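Subject: Re: [Dalldale-repair] Old desktops for the reading room, what is worth keeping
From: Bereket Wako
Date: Sat 9 December
To: Dalldale-repair list

Hello all,

Thank you for the many replies. I answer the longest one first and then I add what I think about the money. I have kept only the part of Tsegaye's message that I am answering.

Tsegaye wrote:
> I still don't see why we spend evenings on old towers. The library
> at Siment bought small new machines and they had no trouble at all.
> Our towers are noisy, they take half of the desk, and each one is
> different inside. If one breaks in May, who will remember what we
> put in it? Also, what is the plan for the ones that don't start?
> I don't want them to sit in the hallway for another winter.

You are right about the noise. I sat beside one of them for a whole afternoon and I had a headache when I went home. But most of the noise comes from old fans, and a fan is cheap. The size of the desk is a different problem, and for this I have no good answer except to put the tower on the floor, where people kick it.

About remembering what is inside: I propose that we write it down on paper, one sheet for each computer, and tape the sheet inside the side panel. Memory size, drive size, date of the last cleaning, and the name of the person who did it. I know we have the spreadsheet, but the spreadsheet is at my home and the computer is at the reading room.
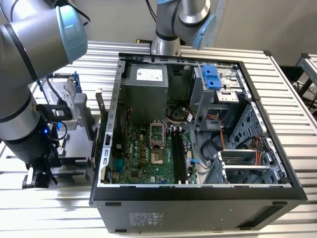 For the ones that don't start, I would follow this order. First we try another power cable and another wall socket. I am sorry to say such a simple thing, but 2 of the "dead" ones last spring had only a bad cable. Then we take out the memory, clean the contacts, and try with one stick only. Then we change the small round battery. If it is still dead after this, we keep the memory, the drive and the power supply if it tests well, and the rest goes to the recycling depot in the same month. Not the hallway, I agree fully with you.

Please, nobody should open a power supply. The box can hold a charge after you unplug it. We test it from outside or we let it go.

About the drives. Any drive which came from a donor must be wiped before the computer leaves our room, also when the donor says it is empty. I can do the wiping at home if somebody brings them to me by car. My bicycle basket is not a good place for hard drives.

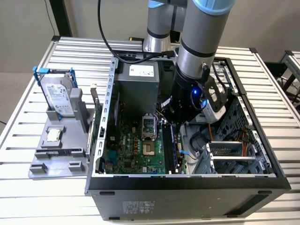

Now the money. Vastimach offered us solid state drives for $27 each if we take 15 or more. I think the price is fair but I don't think we need so many. We have some 70 dollars left in the parts tin, so even with a small grant we would have to ask the members again. My proposal is to ask Vastimach if they would sell us a smaller box at a slightly higher price. If they say no, we can wait for the holiday sales and compare.

Tsegaye, I would like to know one thing about Siment. Did they pay for a service contract together with the new machines? If the contract was included, then their "no trouble" has a cost each year, and we should compare it with our cost in a correct way. If it was not included, I will be glad to change my opinion, and I mean this sincerely.

One more small matter. The good screwdriver with the long magnetic tip is missing from the grey toolbox. I need it for the next cleaning evening. If it went home in your pocket, please bring it back and I will not ask any questions.

Kind regards,
Bereket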